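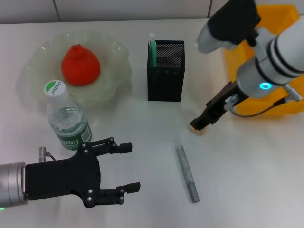
Theda Gerlach's comment on our first draft was that a rule nobody can check during a run should not be called a rule. She wrote it next to our line "operators should work carefully around the arms" and asked what a person standing at the table was supposed to do with that. We rewrote the whole section after her note, and this report covers the version we ended up with.

## 1. What we were asked to do

The Rustatley lab has a two-arm table used by several student groups. Each group had its own habits for setting up, resetting and stopping. Our task was to write one set of working rules for the table, try it out, and report which rules held up. We did not change the robot software or the arms.

We started from the Bastness handbook, the general safety document for our building. It covers doors, power and emergency contacts. It says very little about small arms working on loose household objects, so most of the rules below are our own.

## 2. The rules

**Before a run**

- Both arms are moved to the start pose by the operator, who says "arms moving" out loud first.
- Bottles have their caps on tight. Glass stays on the table only if the task sheet lists it.
- Cables at the wrists are checked by hand for slack, with the arms stopped.
- Anything not on the task sheet goes to the shelf.

**During a run**

- One operator, one observer. The observer holds the stop button and does nothing else, including typing.
- No hands over the table while either arm is enabled, even if only one of them is moving.
- If an object rolls off, the run is stopped. It is not caught.

**After a run**

- Arms are disabled before the reset.
- The log gets one line per run: task, operator, observer, stopped or finished, and why.

## 3. Trial

We used the rules in August for 30 runs on the pick-and-place tasks. The log template was the one from the Werkosier project, with two columns removed. The file is saved in the group folder as entry 3340.

Of the 30 runs, 3 were stopped by the observer. Two of those were for a hand over the table during a run. The other was for a pen that rolled toward the edge. In both hand cases the operator wanted to straighten an object that had tipped and forgot the second arm was still enabled.

## 4. What we changed

The hand rule was first written as "keep clear of the moving arm." People read this as permission to reach in on the side of the arm that was standing still. The new wording names both arms and uses "enabled," a word that matches the status shown on the control screen.

We also dropped a rule about fixed object positions marked with tape. The tape came loose, and two groups need different layouts anyway. A printed layout on the task sheet works well enough.

The Baloyi group asked for an exception so that one person could run short tests alone in the evening. We did not grant it. They can use the simulator for that, or wait until there is a second person.

## 5. Open points

The glass rule is weak. It depends on whoever writes the task sheet, and we have no rule for who checks the sheet. We also never tested what happens when the observer needs to leave in the middle of a run. For now the run is stopped, but this is not written down yet.

The log column for "why" was left blank in several finished runs. We plan to make it required only for stopped runs.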